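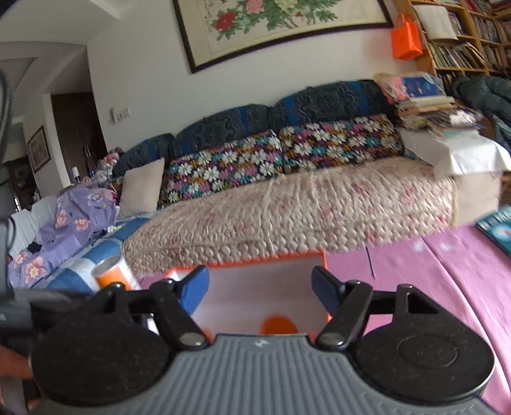

4. Setting up the fruit box in the living room

October
By Tincuța Bucur
435 shares | 100 comments

This section covers the Fledar open box used for mandarins and other small citrus, kept on a table or a low surface near the sofa. The leaflet that comes with it calls it a "complete freshness system." It is a box. Set it up as one and it will do fine.

Before you start

You need the box, a clean dry cloth, a tablecloth if the table marks easily, and the fruit. The leaflet also asks for the Mivel liner pad, sold separately. I ran the box with the pad and without it and could not tell the two lots of mandarins apart. Leave it out unless you already own one.

4.1 Placing the box

1. Wipe the inside with the cloth. New boxes can have a fine dust in the corners, and it sticks to peel.

2. Choose a spot away from the radiator and out of direct afternoon sun. The leaflet says "any room, any position." I would not trust that near a heater.

3. Spread the tablecloth and pull it flat under the box. A fold under one corner is enough to make the box rock when somebody takes a piece of fruit.

4. Leave 300 mm clear on the side you reach from. People sitting on the sofa lean over with one hand, and a box pushed up against a lamp or a stack of magazines gets knocked.

Note: Do not stand the box on a seat cushion. Nawal Morsy tested it that way for an evening and had mandarins down behind the back cushions before eight o'clock. Floral covers and dark covers both hide juice until it has dried in, so check them by hand if there has been a spill.

4.2 Filling the box

1. Sort the fruit first. Anything soft, split or damp at the stem goes to the kitchen to be eaten today.

2. Put the firmest mandarins in the bottom and work up. One layer is best. Two will do for a few days.

3. Set each one down by hand. Tipping the bag in is quicker, and it bruises the ones underneath where you won't see it.

4. Stop below the rim. The stated limit is 3600 grams, and I have no idea who worked that out. With mandarins at around 100 grams each, you would be piling fruit long before you tested it.

CAUTION: Do not carry a full box by its rim. Put one hand under the base.
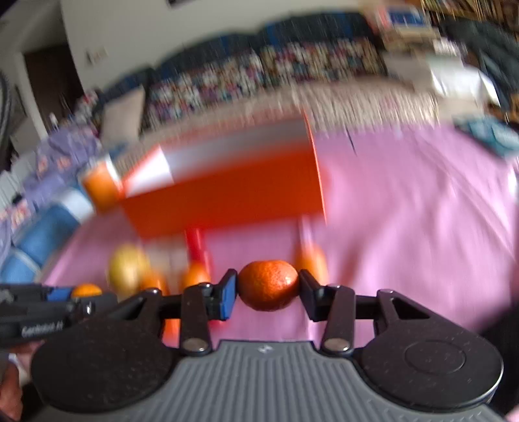 Can mandarins be kept in the box with apples?

It is better to keep them apart. A bruised apple can leave a wet patch that spreads mold to the citrus, and the apples tend to press on the softer fruit.

4.3 Day-to-day use

1. Take from the top and turn over the lower fruit every couple of days.

2. Remove a moldy mandarin as soon as you find it, along with any that were touching it and have gone soft. Wipe the spot and let it dry before refilling.

3. Keep peel out of the box. A small dish beside it works. The Fakiner peel tray is made for this purpose and costs more than a small dish.

4. Empty the box and wash it in warm soapy water when the fruit runs out. Dry the corners well.

Note: The leaflet promises that fruit "stays market-fresh for weeks." Mine began to feel light and leathery well before that, much as it would in a bowl. If you buy more than the household will eat in a week, put the extra in the refrigerator and top up from there.

4.4 If something goes wrong

Box slides on the tablecloth: smooth the cloth first, then move the box in from the table edge.

Fruit dries out: check for a heater or a sunny window, and buy less at a time.

Sour smell with no bad fruit in view: take everything out. It will be in a bottom corner.

Section 5 covers the lid.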